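Why Do Shapes Fit Only in Their Own Hole?
For readers from 6 to 9 years
By Iulian Radu
04/09/2020

Maybe you had a shape sorter when you were a baby. It is a box with holes in the lid, and with it come blocks of plastic or wood. The baby takes a block, looks for the right hole, and pushes. Plop! The block falls in the box. Then the baby turns the box over, and everything starts again.

For a big child like you it is very easy. But inside this easy toy there is real geometry, and I want to show it to you.

What is a prism?
Take a cookie cutter shaped like a star. Push it into thick dough and lift out the piece. From the top you see a star. From the bottom you see the same star. Between the two stars there are sides which go straight up. A solid like this, with the same flat shape with straight edges at both ends, is called a prism. A star block can be a star prism. If the shape has five straight sides, it is a pentagon, and the solid is a pentagonal prism.

And the circle? When you stretch a circle straight up you get a cylinder. It is a cousin of the prism, but its side is curved, so it can roll. A can of soup is a cylinder. Look in your kitchen and you will find more.

Why does the circle win?
Here is a small experiment. Take a cylinder block and put it above the round hole. Turn it a little to the left. Turn it a little to the right. It still fits! A circle looks the same no matter how much you turn it. This is why babies usually learn the round block first.

Now try with a star with five equal arms. When you turn it a little, the arms hit the lid. You must turn it until every arm finds its place. With such a star there are five ways that work. For a pentagon with equal sides there are also five.

The heart is the hardest. Its left half and right half are like a picture and its mirror, but the top and the bottom are very different. If you do not flip the heart over, there is only one way to put it in. Small children get angry with the heart, and I understand them.

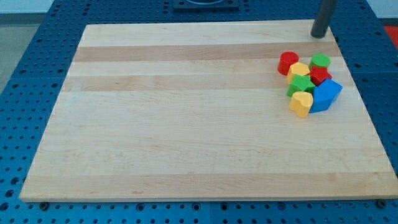
Color is a different question. You can have a green star and a red star, or a green cylinder and a red cylinder. The hole does not care about color. If two stars have the same size and the same shape, both go through the same hole. So there are 2 ways to sort a pile of blocks: by color, or by shape. When you sort by color, a red star and a red cylinder are together. When you sort by shape, the red star goes away to the other stars.

Try it at home
You need blocks of different shapes, a sheet of paper and a pencil. A cutting board from the kitchen makes a good flat place to work – ask first if you may borrow it.

Stand one block on the paper and draw around it. Lift it up. Do the same with the other blocks, so you have a page full of outlines. Now mix the blocks, close your eyes, and let a friend give you one. Feel it with your fingers. Does it have corners? How many? Is the side flat or curved? Say the name of the shape, open your eyes and put the block on its outline.

Little pieces are dangerous for babies, so keep them away from a small brother or sister, and wash the cutting board before someone cuts bread on it.

Words to remember
Prism – a solid with the same straight-edged shape at both ends and flat sides between.
Cylinder – a solid with a circle at both ends and one curved side.
Pentagon – a flat shape with five straight sides.
Outline – the line around the outside of a shape.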